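Setting up redirects in Jomel

Jomel is the redirect manager bundled with the Wulton site builder. It sends visitors from an old address to a new one, and it will happily send them in circles if you ask it to. Read the cautions.

Before you start

You need an administrator login and a list of the old addresses. The list in your head doesn't count. Export one from Tools > Site Map > Save as CSV.

Adding a single redirect

1. Open Settings > Jomel > Rules and click New Rule.
2. In the From box, type the old path, starting with the slash. Leave off the domain name. Jomel adds it for you, and if you add it too you will have it twice.
3. In the To box, type the new path or a full web address.
4. Choose Permanent or Temporary. Permanent tells browsers to remember the answer, which they do with the loyalty of a dog outside a butcher's shop.
5. Click Save, then Test. A green line means the rule works. A gray line means you clicked Test before Save.

Note: Rules run from top to bottom and the first match wins. Put /shop/sale above /shop/* or the sale page will never see daylight.

Caution: Jomel stops after 10 hops and shows the visitor an error page. If you have a chain anywhere near that long, please point the first address at the last one and go outside for a bit.

Importing a list

1. Save your CSV with 2 columns, old path first. The Collard theme's own export puts them the other way around, for reasons lost to us.
2. Click Import and pick the file.
3. Look over the preview. Rows with a problem are marked in orange and skipped.
4. Click Run. The Basic plan holds 699 rules. Row 700 will be refused politely.

Note: If you use the Lodhi cache add-on, empty it after every import. Until you do, visitors get the old pages and you get the emails.

Removing rules

Tick the box beside each rule and click Delete. There is no undo, only the Export button you could have pressed first.
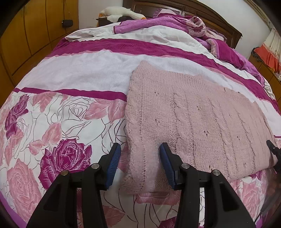
Junpei Oda: My import skipped 69 rows and every one of them had a space after the path. Trimming them in the spreadsheet fixed it, so maybe add that to step 1 of the import section. Also, Test stays gray for me in a private window even after saving, until I reload the Rules page.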